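Week 9 – Gripping, and what comes before it

Welcome back, everyone, and thank you for the very tidy November logbooks, which Araceli and I enjoyed reading over far too much tea. We now move on to the approach, the part where the fingers are open and close to the table and haven't yet touched a thing. Go slowly and keep both tips in view all the way down. 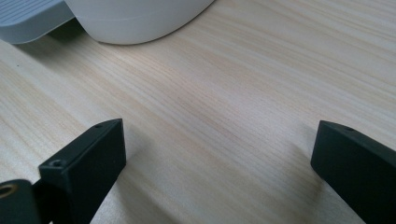

Vollville Student Robotics Club

Look at the gap between the two black fingers, with bare wood all the way across it. Your own run should begin like that, open and level-headed – then pause, and only then close. Watch your shadows too, as they fall on the wood beside each finger and can fool you about height.

For next time, please write up one approach in your own words and hand it to Zanele Ngcobo by 2 December 2018. Half a page is plenty, and sketches are very welcome!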